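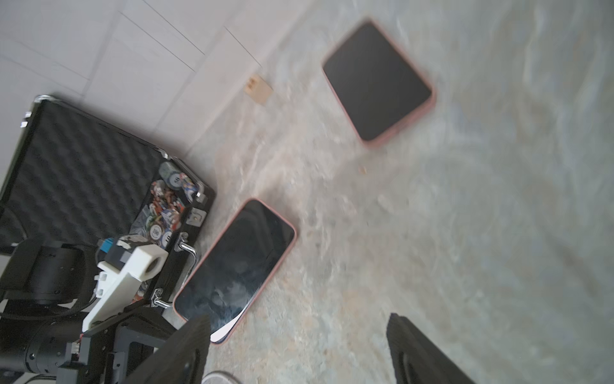 社团给这只机械臂起名叫Jerby，名字是投票定的，我投了弃权。我加入得晚，二月才来，来之前已经听人吹了一学期，说它能自己收拾东西，从地上把手机捡起来，放进箱子里，不用人管。社长说这话的时候眼睛发亮，像卖保健品的。到了那天下午，两部套着粉色壳的手机躺在地上，黑箱子敞着盖靠在墙根，里头乱七八糟堆着贴纸和徽章，我蹲在旁边，手里拿着记录表，心想徽章都没人收拾，倒要机器来收拾手机。

“你别老这副表情。”负责写程序的学姐说。

“我什么表情？”

“等着它摔的表情。”

我没否认。表是我自己画的，一共70行，一行一次，成功打勾，失败写原因。社长本来只想记成功的次数，为这个我们吵了半个晚上。他说比赛海报上只需要一个数字，我说那就更应该知道这个数字是怎么来的。

比赛叫Kingi杯，主办的是一家叫Sorberg的公司，奖金1000块，还不够我们这学期买电机的钱。可社长不在乎，他在乎的是申请材料上的那一行字。去年拿奖的队叫Gekik，视频我看过很多遍，机械臂叠毛巾，叠得又快又好。看到第三遍我发现窗外的树影跳了一下，那是剪过的。我把这事告诉社长，他说人家肯定是为了控制时长。

第一次，夹爪停在手机上方，不动了。学姐敲了几下键盘，它往左挪了一点，合拢，夹了一把空气，然后郑重其事地转向箱子，松开。

“放进去了。”有人鼓掌。

我在表上写：什么也没拿。

第二次碰到了壳的边，手机在地上转了小半圈。第三次学姐说不算，光线不对。我问光线怎么不对，她说云过去了。我照样写了一行。后来他们开始趁我低头的时候用脚尖把手机拨正，拨到Jerby最喜欢的角度。我抬头看见一只鞋缩回去，没说话，在那一行后面画了个小小的鞋印。

天黑以前，勾有8个。

社长凑过来数，数完又数了一遍，问我鞋印是什么意思。我说是人帮忙的。他问那去掉鞋印还剩几个，我把表递给他，让他自己看。他看了很久，屋里只听见风扇响。

“说不定是手机太滑。”他说。

“那就写太滑。”

“海报怎么办？”

“海报上写自主抓取，”我说，“问题是哪一次是自主的。”

学姐在旁边忽然笑了一声。她说其实有一次，第22次，谁都没碰，她连键盘都没碰，当时她在喝水。我翻回去找。第22行确实有个勾，后面干干净净。我当时写得很轻，大概是不太情愿。

我们又把手机摆回地上，没人提议，就那么摆了。学姐把参数改回第22次的样子，社长难得没有举着手机录像，两只手插在兜里，脚也规规矩矩收在椅子底下。Jerby抬起来，在半空里抖了抖。

我在表的背面另画了一行，写上71，把笔尖停在旁边。

“你觉得行不行？”社长问。

“不行。”我说，可还是往前挪了挪，怕看漏了。

夹爪开始往下落。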